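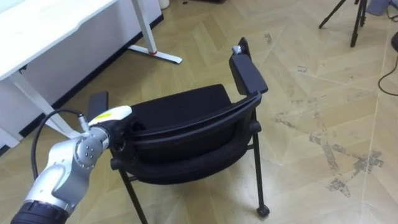
Left hand on the chair back, Saturday session.

Chair tucking, who else has tried it?

rukard_celina
Finally got some proper time on the two-armed build at the Ravstead workshop and I'm so pleased with it I had to post! The job is simple to say: take an office chair that's been left out on the floor and put it back at the desk. I thought it would be a weekend. It has been 18 evenings and I've loved nearly all of them.

The plan is to take hold of the chair on its left side, swing it round, then push with both hands. I'm going to write up the gripping part properly, but ask away in the meantime.
Celina A.

natanael_m
Lovely stuff. My only grumble is that I'd never start with a chair on casters. A stool stays where you leave it. With casters you're fighting the floor as well as your own code.

rukard_celina
Fair, but the casters are why I picked it! A stool would have to be lifted and I don't trust my wrists with that yet.

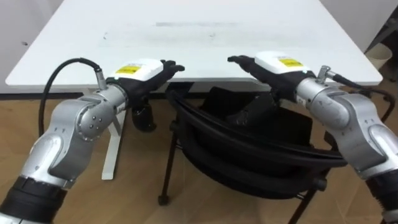

érica_b
The pushing stage is where I'd spend my time. I did something like this with a tea trolley and my two arms never agreed on how fast to go, so it crabbed off to one side on every run. What cured it was giving both arms the same start pose, hands facing each other over the near edge of the table with a good wide gap between the fingertips, as Celina has hers, and only then letting them move down to the load. I'd also slow the last bit right down. Mine was clouting the table leg at full speed, and I have the dents.

plornadgate
Disagree about slowing down. Too slow and the casters stick, then they let go all at once and you overshoot. Keep a steady pace and stop on force.

érica_b
Depends on the casters, surely? Mine were big rubber ones.

plornadgate
Possibly. Mine were cheap and hard and they hated being crept along. Try both, Celina, and tell us who wins.

ismaelT
What are you using for the arm cables? I went through three in a month until I left a much bigger loop at the wrist. Looks untidy, works a treat.

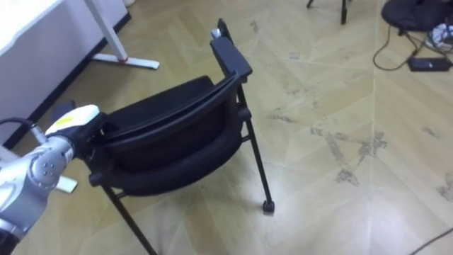 lindalva_x
Do you need to know which way the casters are pointing before you pull?
You can manage without. Pull gently for the first few centimetres and let them swing round by themselves, then carry on with the real move.

natanael_m
I'd still want to know. On mine that first gentle pull turned the whole chair, and every position I'd worked out was wrong after that.

lindalva_x
Then look again after the pull and work it out fresh. It's one more camera check, mine takes around 700 milliseconds.

natanael_m
Hmm. All right, that's cheaper than I expected. Still think a stool is the better first project!

rukard_celina
Ha, noted. I'm going to try the gentle pull and the second look on Saturday, then Érica's slow finish against the steady push. Ismael, the cables have been fine so far but I'll check how much slack I've got when the arms are at full stretch. Does anyone have force limits they're happy with for the stop? I'm guessing at the moment.

plornadgate
Start low and creep up until it stops giving up halfway. I'll dig my numbers out tonight and post them.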